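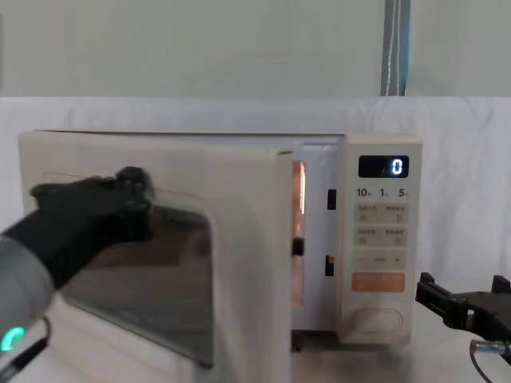
Figure 3. Door task, left gripper on the upper part of the door, cavity lamp on. Chest-height view.

4.2 Collecting the door demonstrations

All door episodes were recorded by remote control, two operators, same rig. Total 2,448 episodes over the full task set, of which 119 are the microwave door alone. We keep these 119 separate in every table below — the door behaves so differently from the pick and place tasks that averaging them in hides everything.

Operator one (P. Mahmoud) had long experience with the Urik leader arms. Operator two (A. Pruitt) had none. Both got the same written instruction: start from a closed door, get it open, hold, let go, return to rest. No instruction on which arm or where to push. This was deliberate. In the earlier Pernenon recordings the contact point was fixed in advance and the learned policy never recovered once it drifted off that point.

What the operators did with that freedom. Mahmoud went for the release button with the right arm first, then brought the left one across to catch the free edge. Pruitt tried to do both at once and mostly lost the door. By the end of her first session she had switched to the same order, without being told. We did not drop her early episodes. They are slow and full of corrections, and the corrections turn out to be the useful part (Section 5.1).

The catch is the hard step. A door that has popped a little way open leaves a narrow gap, and the fingers need to get to that edge without pushing it shut again. In Figure 3 the gap between the edge and the cabinet is visible, with the latch hook sticking out partway along it. Gripping high keeps the fingers clear of the hook. Gripping near the middle does not, and a few episodes were stopped by hand for exactly this reason. Stopped episodes are marked in the log and excluded from training, kept for the failure analysis.

Force feedback was off for the whole collection. The Keane controller supports it but the delay was bad enough that both operators asked for it to be disabled. So they worked from vision only, which matters for how the results should be read: anything the policy knows about contact it has to infer from joint error and the pictures.

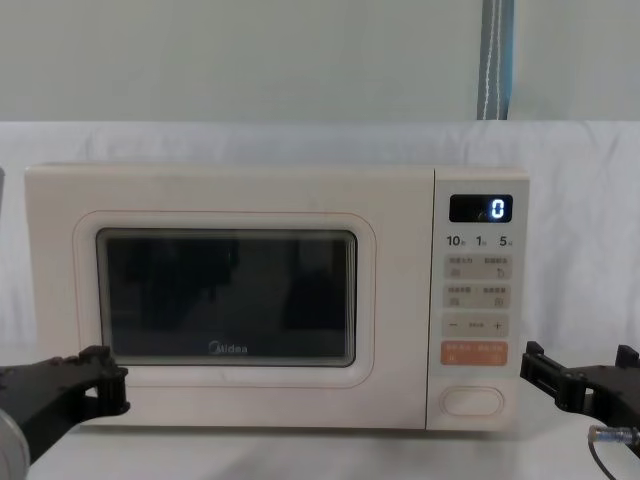
Resets were the main source of unwanted variation. After each episode the door is shut, the arms go back to rest by remote control as well, and the next episode starts from wherever they ended up. We did not script the rest pose. A typical one has the right gripper stopped beside the oval door-release button and the left fingertip just in front of the lower left part of the door, so the two arms begin with very different distances to travel. An early version of the policy picked up on this and simply replayed the short right-arm move regardless of where the button was. Moving the appliance between blocks fixed most of it. Not all.

Camera placement. The chest-height view was used for training and for the operators' own screen, so policy and operator see teh same thing. We think this is underrated. With a side view added for the operator only, Pruitt got faster but the resulting demonstrations were worse to learn from, since she was reacting to things the policy had no access to. Those 41 episodes are reported in the appendix and nowhere else. Dark glass in the door is a nuisance for any image encoder, reflections move when the arms move. No masking was applied.

Labels. Each episode was cut into phases (approach, release, catch, hold, return) using the Cerkier annotation tool, one pass per operator on the other's recordings. Disagreement was nearly always over where release ends and catch begins. Where the two differed we took the later mark. A softer boundary might be better, we have not tested it.

One more limitation, the phases assume the door opens on the first press. When it does not, operators press again, and the second press is still labelled release. This makes the release phase look longer and messier then it is. Readers comparing phase durations with other work should keep that in mind. Training details follow in Section 4.3.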